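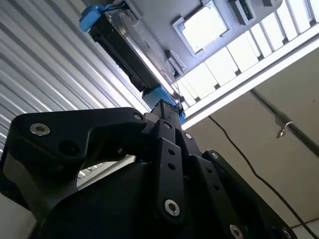

Corrugated wall on the left, ceiling overhead.

[wendeck-reuse] Re: Old desktops for the photo archive?

13th August

Narayanan Thevar wrote:
> Hello all. Our history group on Doherty Street has been offered
> a batch of retired office desktops. We have 3000 old photographs
> to scan and nothing to scan them on except my own laptop, which
> my daughter would like back. Are machines this old worth taking?
> One person here says yes, one says they belong at the recycler,
> and I would love to hear from people who have done it. We can
> spend a little on parts but not much.

Hi Narayanan, and hi everyone,

Yes! Take them! I could talk about this all day, so please forgive the length.

Scanning is a lovely job for an old office desktop. The scanner is the slow part, the computer mostly waits for it, and a machine that feels hopeless with thirty browser tabs open will sit there saving big image files all afternoon without a grumble. We did the Sullis parish albums this way over two winters and ended up with 1006 finished scans, all of them from one elderly tower that had spent its first life in a billing office. It's still going. I wrote the captions on it too (slowly, but that was me).

What I'd ask before you say yes

Find out whether the drives are coming with the machines. Offices often pull them, and fair enough, but then you need to budget for replacements. Ask about power cords as well, and whether anybody has already gone through the batch for memory or processors. A tower can look perfect from the outside and have no processor in it at all. If you can visit, bring a screwdriver and take the side off one or two. You'll learn more in five minutes than from any list they email you.

And take more than you plan to use. If you want 3 working machines, ask for 9. The extra ones are your parts shelf, and if they're all the same model you can swap nearly anything between them. 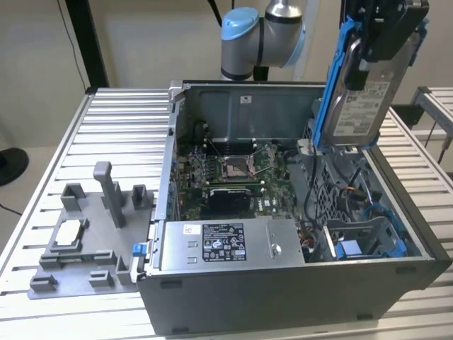 What to spend your money on

A small solid state drive for each machine, first. It makes such a difference! After that, memory, and you may well find you can double up from the spares and pay nothing. I'd leave graphics cards alone for this kind of work. Put whatever is left toward an outside backup drive, and then a second one that lives at somebody else's house.

Clean before you test. A soft brush and some patience will do it, with the machine unplugged. Look over the power supply vents and fans, and be fussy. If a power supply smells burned or makes a noise you don't like, put that one aside and don't open it up.

File names, please, before you scan anything

I know this isn't what you asked, but it's the thing I wish we'd settled in December instead of the following summer. We started with names like "picnic2" and "picnic2 good one" and it was a mess. Pick something dull: album number, page number, photo number. Write the same number in pencil on the sleeve. Names of people and places can go in a spreadsheet, where you can fix them later when someone's aunt comes in and tells you it wasn't a picnic, it was a funeral lunch.

For the software we used Muvari, which ran fine on our old tower, but whatever came with your scanner may do the job. Try one whole album with it before you decide.

I'm happy to come over to Doherty Street with my box of screws and cables some evening. Tell me what model the machines are and I'll look through what I have at home. I'd also love to know what's in the photographs - is it mostly the town, or families? If there are any of the old Wendeck ferry landing, I'm going to be very excited.

All the best from the Sullis end of the list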